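Rastville Branch Line Project
Jonas Hofstetter, final report

So I picked the Rastville branch for my project, mostly because my grandfather used to catch it to work and I've heard about it my whole life. It's a short line with nine stops, one track for most of the way, and a passing loop at Kuster where the two trains are meant to meet. I say meant to. More on that further down.

The line opened to carry timber out of the hills and only got a proper passenger service later on, when the mill towns filled up. The old timetables in the Rastville library are fantastic (I spent way too long on them!). One from April shows a train called the Sovalus, which ran down in the morning and came home at night with a dining car on the back. By the time my grandfather was riding it the dining car was gone and you got a tea trolley if you were lucky.

My main question was whether the timetable still suits the people who use it. I got 115 surveys back out of the 200 I handed out on the platforms, which my supervisor reckoned was pretty good for paper forms. Most people were happy with the fare and grumpy about the gap in the middle of the day. If you miss the 11:40 you're stuck until mid-afternoon, and the only thing open near Gestska station is the bakery – good vanilla slices, though.

I also went through the delay log. There were 2,144 trips in it, and I typed the whole lot into a spreadsheet by hand. The late ones bunch up around Kuster, where a train running behind holds the other one in the loop, and then they're both late for the rest of the run.

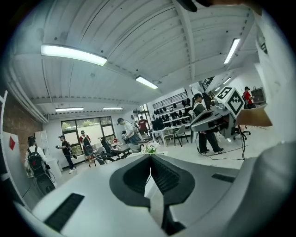

Page 9

I tried shifting the morning train from Gestska a few minutes earlier on paper, and the meet at Kuster got a fair bit more breathing room. It does make the bus connection at Rastville tighter, and I didn't have the bus data to check how often people would miss it. I'd like to go back and ask for that. I'd also hand out the surveys in the evening next time, as nearly all of mine went to the morning crowd.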